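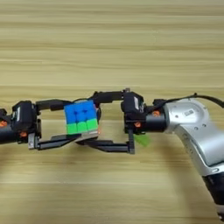

Collecting Demonstrations by Hand: A Conversation with Laine Navickas

The learning system under development at the Bodthorpe laboratory acquires its skills from recorded examples. An operator guides two robot arms through a task, the motion is stored together with the camera views, and the recording is later used for training. Laine Navickas has directed this collection work since the program was established with support from Grorico. The interview was conducted at Bodthorpe in November, between two recording sessions.

Asked to define a usable example, Navickas began with what the operators are told on their first morning. "We ask for one complete attempt at one task, carried out at a steady pace," Navickas said. "The operator should have decided how to do it before the recording starts. If a person stops halfway to think, the pause goes into the record, and the system will learn to stop at the same place."

Each session at Bodthorpe lasts 45 minutes. Operators are then required to leave the station, a rule Navickas introduced after comparing recordings made early and late in longer shifts. The late ones showed wider approaches to the object and more corrections of the grip. "They were still successful attempts, and someone counting successes would have kept every one of them. We found that they made the trained system hesitant."

The current task list, known internally as Tasow, contains 17 entries. Most require a single arm. The entries that involve both arms take up the greater part of the staff's time, and those concerned with the cube puzzle were described by Navickas as the most demanding of all.

"A cube gives you flat faces, which is helpful, but it also has layers that can turn," Navickas explained. "Where the fingers press matters a great deal. With two grippers on it you have the further problem that the fingers need to share a small space. An operator has to consider both hands at every moment, and most people, when they begin, look after one hand and forget the other."

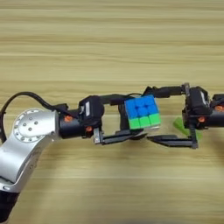 The cube between the two grippers, with the blue and green stickers toward the camera.

New operators practice for 3 weeks before any of their recordings are admitted to the training set. Navickas regards this period as the minimum. During it, each trainee works beside an experienced operator and reviews the recordings in the afternoon. The reviewer marks the points at which a movement began, ended or changed direction without an evident purpose.

The question of failed attempts was raised. Bodthorpe keeps them, under a separate heading, and they are not deleted even when the cause is plain. "A dropped object is information," Navickas said. "We may want the system to recognize that something has gone wrong and to try again. For that purpose we record recoveries as a task of their own. The operator begins from a bad position and works back to a good one."

Navickas spoke at some length on the arrangement of the table. In the first months, objects were set out at marked positions, and the system trained on those recordings performed well only when the marks were respected. The marks have been removed. A written procedure, named Szabo after the software tool that generates the layouts, now calls for objects to be moved and turned between attempts, and for articles unconnected with the task to be left within view.

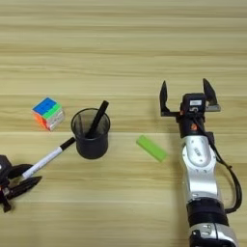
"People want to tidy up, and I understand that," Navickas said. "But a desk in an ordinary office has a pen holder on it, and markers, and whatever else was put down there. The system has to find the one article it was asked for among the rest. If we only ever show it a clear surface, we have prepared it for a place where no one works."

Labeling is carried out by 4 members of staff, who attach a short written instruction to each accepted recording. They are encouraged to use the words that would come naturally to them, and two people may describe the same movement differently. Navickas does not consider this a defect, provided that both descriptions are correct. Recordings on which the staff cannot agree are returned to the operator.

On the subject of quantity, Navickas was reserved. The laboratory does not publish a daily target, and operators are not ranked by output. "I was asked for a target when I took the position and I declined to give one. I would prefer that an operator come to me and say the gripper felt slow to respond today, and that we lost an hour finding out why."

The next stage of the program will add tasks in which an article is passed from one arm to the other while both are moving. Navickas expects the practice period for new operators to be extended accordingly, and a revised version of the operator handbook is in preparation.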